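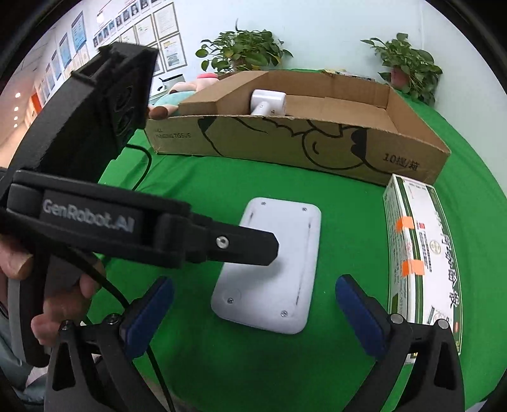

Figure 1. Gripper fingers open on both sides of a flat object. The second gripper comes in from the left.

6. Recording a table task with two grippers

This section is for the operator who holds the grippers and for the assistant who sits at the computer. It explains how to prepare the table, how to record one task with the Cusent Table Package, and how to check the recording before the objects are moved again. Please complete the installation in the section before this one first. The program must already be showing both camera views.

The Cusent Table Package contains the recording program, the task cards, the object labels and the table cloth. Grippers are not part of the package. You can use any pair of hand-held grippers that is on the supported list. For charging, cleaning and repair of the gripper, always follow the manual of its maker.

6.1 Preparing the table

1. Clear the table and lay the cloth over it. Pull it flat from the corners. A fold under an object can make the object tilt when the fingers close on it.

2. Choose a table that the operator can reach across without leaning on the edge. The operator may sit or stand, but should not change between the two during one task.

3. Put the open carton at the far side of the working area, with its long side toward the operator. The carton should be shallow enough that the fingers can go over the front wall and reach the bottom.

4. Place the objects in front of the carton and beside it. Leave room for the open fingers on both sides of every object that must be picked up from the cloth.

5. Things in the background (plants, cups, packaging) can remain. Do not move them between one recording and the next in the same group.

6. Look at the wall and ceiling in the camera view. Strong lamps may give a bright spot. A small spot on the wall is acceptable. A spot on the objects is not acceptable, and you should turn the table or switch off the lamp.

NOTE: The package does not need an empty room. Models that are trained only on clean tables often have difficulty in a real home or shop. If there are people's photographs or documents on the wall, ask permission before you record, and use the function "Mask area" (section 8) where it is required.

6.2 Choosing the objects

A good set has objects of different shape and softness. Flat and hard objects are the most difficult for a beginner, because the pads have little height to hold. Soft toys are easier to grip, but they change their shape and they turn in the fingers. Long boxes are often wider than the gripper can open in one direction, so the operator must decide the direction before the hand arrives.

For each object, select the grip type on the task card:

Edge grip: for flat objects. The pads come down on both long sides.
Body grip: for toys, bags and other soft things. The pads close on the thickest part.
Neck grip: for objects with a head and a handle. The pads close between the two.
Two-hand grip: for long cartons and for everything that is heavier than the task card allows for one hand.

CAUTION: Do not use glass, open liquids, knives or objects with a connected power cord. If a cup with a drink stands on the table, move it away before the cables are moved.

6.3 Laying the cables

1. Lead each cable backward from the gripper, past the forearm of the operator. It should hang in a soft curve.

2. Keep both cables out of the open carton. A loop which lies over the carton wall will be lifted together with the first object.

3. Close both grippers fully, open them fully, and move both hands to the far side of the carton. If a cable becomes tight, give more length and repeat.

4. Ask the assistant to look at the views during this movement. A piece of cable at the side of the view does no harm. A cable that crosses between the fingers must be moved.

CAUTION: Never pull a gripper toward you by its cable. A damaged plug can stop the recording without any message on the gripper itself.

6.4 Setting the start position

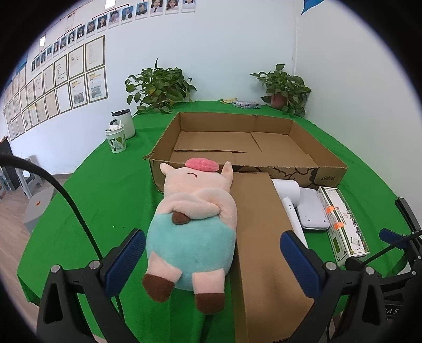 Figure 2. Start position for task card 40, plush toy first. The open carton is empty.

The start position is saved as a reference picture, and the program compares every new recording in the group with it. For this reason please take your time here.

1. Open the task card on the computer and read the order of the objects aloud to the operator.

2. Put every object in its place. For card 40 the carton begins empty and the plush toy lies on its back in front of it. The long closed box stays at the right of the toy during the whole task.

3. Give the toy its direction. The head points to the carton and the feet point to the operator. The arms may be crossed, as in Figure 2, but then they should be crossed in every recording of the group.

4. Place the hard objects at the right of the long box. They should not lie one on top of the other. It is allowed that they touch.

5. Open the fingers wide and hold the gripper above the first object. Both pads must be visible at the bottom of the view. If only one pad is visible, the camera has moved in its holder and you must repeat the alignment.

6. Press "Save reference". The program makes one short sound.

NOTE: It is normal that the second gripper appears at the side of the view. You do not need to hide it. The program marks it as a known part if the option "Two grippers" is on.

6.5 Recording

1. The assistant presses "Start" and says "Go". The operator waits for the second sound, then begins.

2. Move with the speed you would use to pass an object to another person. Do not stop above the object to aim. If your approach was wrong, go back a little and come again; this is useful material and you should not delete it.

3. Close the fingers until the pads hold the object. Do not press more after that. The pads are made to hold by contact and a stronger grip only bends soft objects.

4. Lift over the front wall of the carton, go down, and open the fingers when the object touches the bottom.

5. Return the hand to the start position before you go to the next object on the card.

6. After the last object, hold both grippers still and open. The assistant presses "Stop".

If an object falls on the cloth, continue and pick it up from where it lies. If it falls on the floor, stop, press "Mark as incomplete" and go back to 6.4.

6.6 Checking the recording

Check each recording directly after it is made. Play it at double speed and look at these points:

The pads are visible from the first moment to the last.
No hand or sleeve covers the object at the moment of contact.
The order of the objects is the same as on the card.
Left and right views end at the same time.

When the views do not end at the same time, the program shows message 259. This message means that one camera has lost its connection for a moment. Check the plug, save the reference again and record the task again. Do not try to cut the longer view by hand.

6.7 Common difficulties

The flat object slides away when the fingers close.
Come down more straight from above. Let both pads touch the cloth lightly, then close. If the cloth moves with the object, fasten it under the table edge with the clips.

The toy turns in the fingers.
Grip nearer to the middle of the belly. Grips on the ear or foot are permitted only if the card says "free grip".

The program says that the start position is different, but it looks the same.
Compare the direction of the toy and the position of the carton. A carton flap which was closed before and is now standing up is also a common reason.

The operator becomes tired.
Change the operator after each group, and write the new name in the form. Never change inside a group.

6.8 Help

Questions about task cards: Lizelle Mthembu, Cusent support desk, Killville office.
Questions about the program and messages: Janaka Begum, same office.
Please send the group number and the reference picture with your question.

Section 6 revised 11/02/2020. Text: Engelbert Rüegg. Checked: Menaka Khondokar.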